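Saturday, December 23, 2023

# Winter market at Holmont, quick notes before I forget
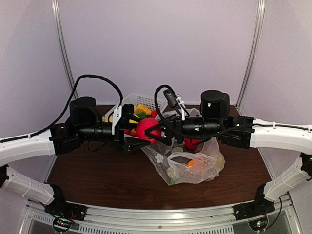 *Toy produce on a dark wood tabletop, red apple and all.*

Went up for the day. Wanted to do it in August when the summer one is on, didn't happen, so winter it was. Typing this on the train back with one glove on. Fix the spelling later maybe.

Getting there: the early train to Skolham, then the shuttle bus. Bus was meant to meet the train. Bus did not meet the train. Stood under the station awning for a good while with a lot of families and one very patient dog. When it came it was full in a minute, so if you're going next week, get off at the front end of the platform and walk fast. The stop is on the left past the bike racks, the sign is small.

The market is in the old Holmont grain hall and the yard behind it. 1131 is painted over the main door in big white numerals. I took it for a date, told everyone in line it was a date, and it's the street number. Moving on.

Entry was 2 dollars, cash only at the gate. The card reader was "coming after lunch." Bring ones.

## Inside the hall

Warm! Almost too warm after the yard. Long rows, food down the left side, crafts and toys down the right, a stage at the far end where a school brass band was playing the same four carols. They got better at them as the day went on.

Did the food side first. Order I went in:

- Smoked cheese stand by the door. Bought the caraway one. Already half gone.
- Pētersons, the rye bakers. Longest line in the building and it moved slow, but worth the wait. Dark loaf, very dense, a bit sweet, crust you need a real knife for. They also had little bacon buns, hot, wrapped in paper. I had two and then went back.
- A honey table with nine or ten kinds, all of which tasted like honey to me. The buckwheat one was different. Strong, sort of like molasses. Got a small jar for my sister.
- Pickles. Whole wall of pickles. Garlic ones too sharp for me, the squash ones great.
- Soup at the back, barley and mushroom, served in a cup with no spoon. Drink it.

Seating is bad. A dozen picnic tables for the entire hall, and people camp at them with their coats. I ate the soup leaning on a radiator, which was fine, probably the best seat in the place.

## Crafts side

More mixed. Lots of candles. Lots and lots of candles. The knitting was good and priced like it, mittens with the star pattern on the back of the hand, wanted a pair, didn't get a pair, regretting it now with my one glove.

Puvari had the corner spot, the pottery people. I've had one of their mugs for years and the handle finally went this fall, so this was half the reason for the trip. They've changed the glaze. The old one was a speckled gray and the new ones are more of a milky blue, nice, but I wanted the gray. Asked if there were any left and the woman dug around in a crate under the table and found one with a tiny bump in the foot. Took it off her hands at a discount. It wobbles a little on a flat surface. I don't care.

The toy stands were busiest with grandparents. Tops, pull-along ducks, jigsaw maps, pretend groceries for play kitchens. One stand had marble runs set up the full length of the counter and the kids were four deep. Could not get near it. Prices all over the place, so walk the whole row before you buy. I saw the same jigsaw at three stands for three different prices.

Also a printmaker with linocuts of the town, hall included. Small ones were fair. He'd run an edition of 500 for the market and was already well past the middle of it by noon, so the number on mine is a high one. Going in the hallway by the coat hooks.

## The yard

Colder, quieter, better smells. Two fire barrels, chestnuts, trees for sale along the fence, mostly the sad ones left by now. There was a sleigh ride advertised on the poster — no snow, so it was a hay wagon. Kids didn't seem bothered. It goes down to the river and back and takes longer than you'd think, bring a blanket.

Hot cider from the orchard stand. You pay a deposit on the cup and get it back if you return it, but the return table is at the other end of the yard and had a line, so I now own a Holmont market cup. Many people own a Holmont market cup.

Bathrooms are in the trailer behind the trees. Go before the band takes a break, because everyone goes when the band takes a break.

## Crowd

Poster by the door said they were hoping for 2000 visitors over the weekend. Felt like most of them came today between eleven and one. By half past two you could walk down the middle without turning sideways, and the bakers had put out a second batch, so the afternoon is the better bet if you can stand the risk of missing the good stuff. Pickle wall was looking thin by then. Cheese sold out before three.

It's dark by the time they close up and the path to the bus isn't lit past the gate. Phone flashlight, good shoes, there's a dip by the culvert and I found it with my left foot.

## If I go agian

- Earlier train, or drive. Parking looked easy in the field across the road, muddy though
- More cash. The machine in town was out and the next one is in Skolham
- Big bag with a flat bottom. Loaf plus mug plus jar in a tote is a bad mix
- Eat standing, don't wait for a table
- Buy the mittens

Shuttle back was on time, naturally, and half empty. Wrapped the mug in my scarf and held it on my lap the whole way. Bread is in the overhead rack and the whole car smells like rye, nobody has complained yet. Next stop is mine, will add prices for the honey tommorow when I find the reciept.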